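4.2 仮想室内での両腕姿勢の検討
2021年12月8日
コンフォート・クエイ、ソランジュ・デュフール、ハープリート・ゴスラン

共同工房Vutellで製作中の双腕機Uroは、胴体の外装を組み終えるまでに463時間を要した。本体の作業台を使えるのは夜間に限られるため、机上作業の姿勢はすべて、先に自作のシミュレータCekenlowの中で詰めることにした。これが予想をはるかに超えて楽しい工程であった。寸法を一つ書き換えて読み直せば、数秒後には新しい腕が立ち上がっている。週末に印刷した部品が月曜には古くなるという悩みも、5月を境にほぼ消えた。

最初に確認したのは、手先寄りの視点から見た指の開きである。背景にはタイル壁と土色の床だけを置いた。格子の目地は遠近の手がかりとしてたいへん優秀で、視点の傾きを誤って設定するとすぐに気づく。

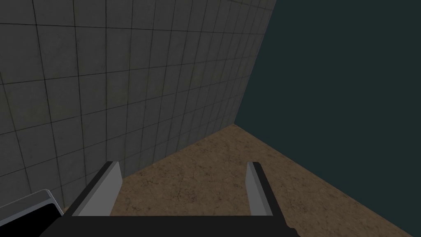

図1 手先寄りの視点。開いた二本指のグリッパと、奥へ向かうタイル壁。

次に、家庭の一室を想定した環境へ移った。白い机にノートPCや小物を配置し、胴体側の高い位置から見下ろす視点とした。左右の腕には同じ制御則を与えているが、目標姿勢は独立に指定できる。片腕が机に伸び、もう片腕が起きているような非対称の姿勢も設定ファイル数行で書ける。この手軽さは、実機の配線を何度も外してきた筆者らにとって感激に値するものであった。
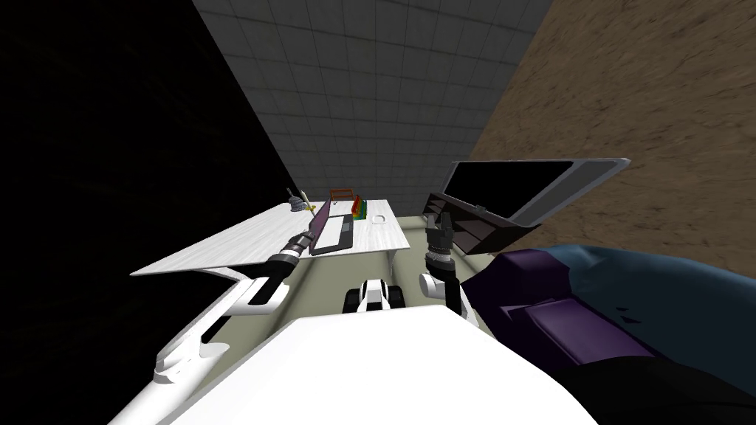
図2 左右非対称の姿勢。左腕はノートPCの左端の脇まで伸び、右腕は起きて指を上に向けている。

姿勢の探索には単純な乱択法を用いた。関節角の候補を3,000組生成し、自己干渉のあるものを除いたうえで、手先と机の縁との距離が小さい順に並べる。ブロック・フォルタンが書いた干渉判定は球の集合で腕を近似するだけの素朴なものだが、工房の古い計算機でも軽快に動き、試行錯誤のテンポを保ってくれた。 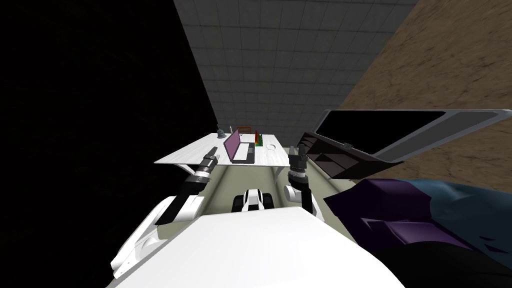

干渉判定で最も頭を悩ませたのは、家具の扱いである。当初は机の天板だけを障害物として登録し、残りの家具は見た目のみの形状としていた。しかし右腕のグリッパは机の右端のほうを向いており、そのすぐ先には仕切り棚のある焦げ茶色の収納家具が控えている。天板だけを避ける経路では、この方向への動作を安心して試せない。そこで収納家具を箱形状で近似し、障害物に加えた。細い机の脚も円柱として登録した。計算時間は1組あたり4ミリ秒に収まり、探索を回しながら結果を眺める楽しさは少しも損なわれなかった。

残った候補から、両手先が机の前縁とほぼ同じ高さに並ぶものを基準姿勢に選んだ。左右の腕の間にはセンサ筐体があり、前腕がその正面を横切る候補には減点を与えている。レジャン・ルヴェックの提案による減点項だが、効果は見事で、上位400組の並びががらりと変わった。 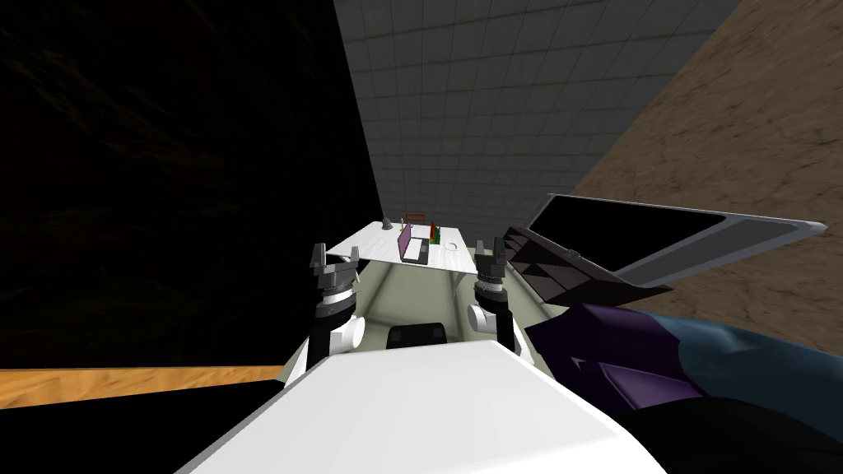
図3 両グリッパを開き、テーブルへ向けた姿勢。腕の間に黒いセンサ筐体がある。

実機への移植では、関節の原点合わせが次の課題となる。Cekenlowの関節角は設計値をそのまま原点としているのに対し、Uroの肩は樹脂部品の個体差を含む。補正にはオニシチェンコ式の治具(以下、Onyshchenko治具)を製作して用いることとし、その手順を4.3節で述べる。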